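Section 4: Trying out a second set of fingers

OK, so you've got the arm bolted down and the wrist camera talking to the controller (if you haven't, go back to section 3, I'll wait). Now we get to my favorite bit, which is swapping fingers and seeing which pair you like better. I've done this more times than I care to admit, and I still get a little excited when a new set comes out of the bag!

I'm going to assume you have the two sets most people start with: the straight Lundard fingers that ship with the gripper, and the broad curved Julletti pads, part 1130. The steps are the same for other pairs, but the offsets will be different, so check your own sheet.

What you need: the small hex key from the kit, a soft cloth, and three or four round things from your kitchen. Jars are great.

1. Park the arm. From the controller menu pick Service, then Park, and let it settle. The wrist light goes solid green.

2. Turn off gripper power. There's a separate switch for this on the side of the controller.

CAUTION: Parking does not cut power to the gripper. I once assumed it did and got a pinch I remembered for a week. Flip the switch.

3. Undo the two screws on the left finger and slide it straight off. Don't wiggle it – the locating pin is short and it bends. Then do the right one.

4. Wipe the mounting faces. Any grit in there tilts the pad, and then your grip force readings are all over the place.

5. Slide the new fingers on and tighten the screws finger-tight plus a quarter turn.

6. Power the gripper back up and load the matching profile. For the Julletti pads that's profile 102. The stock Lundard fingers use 388.

Note: If you see error 1893 at this stage, the controller still has the old profile in memory. Load the new one a second time and it clears. Teemu Pelkonen wrote in to tell me this after I'd spent a whole evening on it, so thank you, Teemu!

7. Run Close Empty once. The fingers should meet evenly, with no gap at the tips.

8. Check the camera view. You want both fingertips showing at the bottom of the picture and a clear look at whatever sits between them. If one side shows a lot more than the other, loosen the camera clamp and nudge it over.

Now for the comparison. Pick one object and stick with it for both sets, with the same force setting and the same approach height. I like jar lids for this, as they're slick and round and they show up a lazy grip right away.

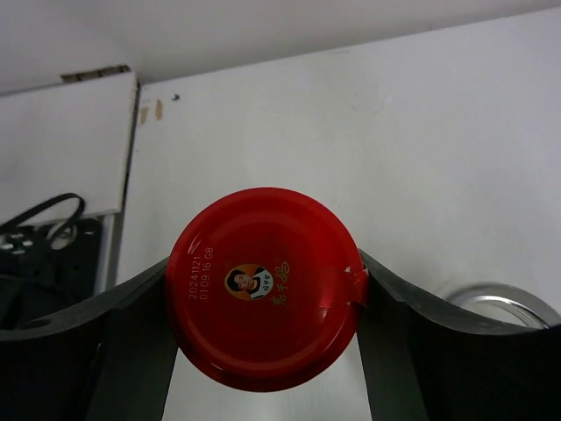
With the curved pads I start at the lowest force and go up one notch at a time until the lid stays put when I tap it. Write that number down, then do the whole thing over with the straight fingers. Watch for the lid turning between the pads as they close, and make a note of that too – it matters a lot if you plan on unscrewing anything later.

CAUTION: Keep your hand out of the way while the fingers are closing, and tap with a pencil.

If you're using an Orlandini wrist camera, lock the exposure before you compare. Shiny lids throw highlights, and auto exposure will chase them, so your two sets of pictures won't match.

9. When you're done, save your numbers under Profiles, then Notes. Section 5 uses them to set the default grip.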